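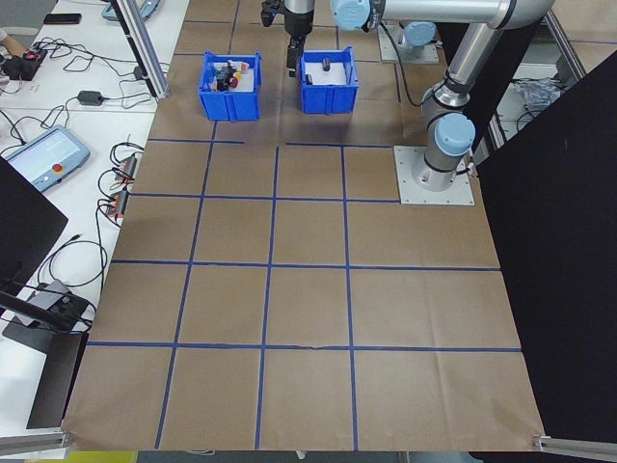

Small things, two blue bins and a lot of tape

In February I finally decided to do something with my small things. I mean the kind of objects which have no real place in a home: little toys, parts from games, a cap from something, a piece which surely belongs to something important. For years they lived in one drawer, and every time I opened it I closed it again very fast.

My method is simple. I use two blue plastic bins, next to each other. Everything starts mixed together in the left one. The right one is only for the things I have already looked at and decided to keep. It is a slow way, I know, but I like that I must take each object in the hand one time and think about it.

The bins have a handle opening on the ends, so they are easy to carry, and the inside is white. I did not think about the color when I chose them, but it helps me a lot. A small black part on a white bottom is easy to find. In my old drawer, which was dark brown, the same part could hide for a year.

Then there is the paper. I cover the surface with brown kraft paper and make squares on it with blue tape. My roll of paper is from Temba and it cost 67 crowns in the shop on Clarkley street. The squares are useful when I want to put things out in groups – one square for game parts, one for toys, one for "I have no idea". My squares are not all the same size and the paper has some folds in it, but for sorting this does not matter.

A few things I have learned about the tape:

Put down all the long lines first, and the cross lines after.

Do not pull the tape too much, or the paper makes a wrinkle under it.

Leave a little extra at the end of every line. You can cut it later.

I work on this for one hour on Thursday evening, with tea and the radio. The "I have no idea" group is still the biggest one. Next time I want to write about the box of buttons from my aunt, who kept them by color in old Flutetti tins. There are 888 buttons, she wrote the number on the lid.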